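Print this page | E-mail this page to a colleague

Tultus two-arm table cell: set-up, care and spare parts

The Tultus cell is a bench-height work table with two arms, sold by Purance for sorting, nesting and shelf-placing work. This page is for customers who already have the cell, or who are going to receive one and want to know what must be prepared. Please read it together with the printed booklet in the first crate. 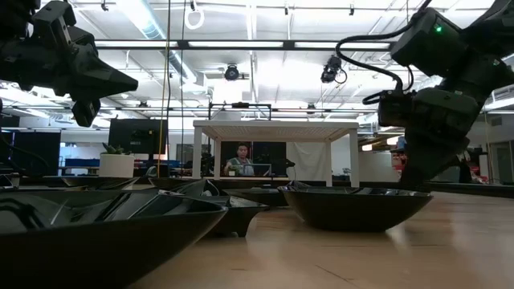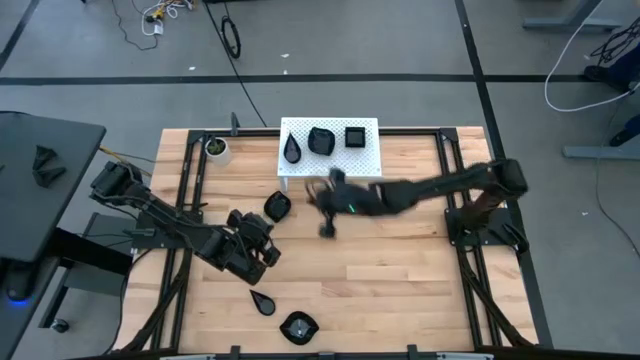 Tultus cell with both arms over the wooden top. First picture: black bowls on the table. Second picture: black pieces on and below the white perforated shelf.

What is delivered

The cell comes in 4 crates. The frame rails, the wooden top and the mounting plates are in the two flat ones. Each arm travels in its own crate with its gripper already fitted. The shelf and the test pieces are packed under the left arm, in the foam drawer, and many customers overlook them on the first day.

Set-up

Put the frame on a hard floor. Carpet is not suitable. Level the frame before the top is laid in, then tighten the corner bolts in two rounds, first by hand and afterwards with the long key. The top must lie flat on all sides. If you can rock it with one finger, loosen the bolts again and repeat.

Mount the right arm first. Its cable set is the longer one and it is easier to lay when the left side is still free. Leave a generous loop of cable at every joint. A cable that is pulled tight in the parking position will be damaged when the arm reaches across, and we do not exchange cables which have been tied too short.

Mark the floor at the limit of reach of both arms, so that visitors see where they should stop. Ordinary dark floor tape is sufficient.

Switch on the controller and wait for the self-check. After this, each arm must be taught its zero position with the pin supplied. Do the left and the right separately. The program Ustora, which is delivered with every cell, leads you through the steps and stores the values in the controller.

Dark and shiny parts

We are often asked if the cell can handle black glossy articles such as bowls. It can, but the overhead cameras need more attention. Ceiling lamps give bright spots on a curved side, and the program may take such a spot for an edge. Lower the exposure in Ustora by small steps until the spots become smaller, and save this as a separate recipe. Matt pieces should have their own recipe and should not share one with the bowls.

Regular care

Wipe the wooden top with a cloth that is only slightly damp. Do not use solvent, it lifts the finish and the camera sees the pale places later.

Clean the finger pads of both grippers at the end of each working day. When a pad has become smooth in the middle, change both pads of this gripper together.

Every month, push each cable lightly at the plug and look for plugs that have crept out. Check also the bolts of the mounting plates.

After 3000 working hours the wrist joint should get new grease. The kit contains a syringe and a short film of the work. You need one quiet hour per arm. Move the arm to the service position, switch off the power at the wall, and support the forearm with a block before you open the cover.

If the gripper stops half open

Most times there is a crumb or a piece of packing between the fingers. Switch off, turn the small wheel at the back of the gripper by hand and brush it out. If the wheel does not turn, please do not force it, but write to our repair desk.

Spare parts

Finger pad set, both grippers: order no. 269
Wrist grease kit: order no. 289
Arm cable sets, left or right, and shelf legs: on request

Orders from outside Europe are handled by our partner Nautiyal. Parts ordered before 2 p.m. leave the store on the same day. The store is closed for stocktaking in the last week of March.

Print this page | E-mail this page to a colleague

Comments

benchfitter: The advice to mount the right arm first is good. We did the left first and had to take it off again.

k_workshop: Is the grease kit the same for the older cells with the round wrist cover?

Purance service: No, the round cover needs another nozzle. Please give the serial number with your order and we will put the correct one in the box.

mill_lane: Lowered the exposure as written, and our black dishes are now found much better near the back edge. The front corner still gives trouble in the afternoon when the sun comes in.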